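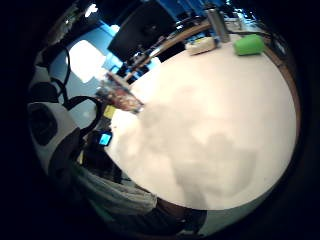 Merkby Household Water Readings, release 2

Daily meter readings from 35 homes in Katene, recorded by the residents between March and July. One row per home per day. Values are in liters, taken from the main meter before 8 a.m.

Files

readings.csv: home_id, day_index, liters, flag
homes.csv: home_id, occupants, meter_model, garden (yes/no)

Flag values are 0 (as read), 1 (interpolated) and 2 (meter replaced). 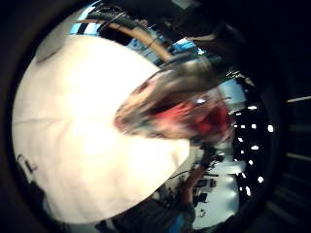

Known issues

Nearly 200 rows carry flag 1, most of them in April. Home 14 reports in cubic meters until day 35; multiply by 1000 before use. Garden status was asked once and never updated.

Changes from release 1: duplicate rows removed, day_index now starts at 0.

Maintainers: Rafia Afridi, Grigore Dinu. Send corrections to Rafia with the home_id and day_index.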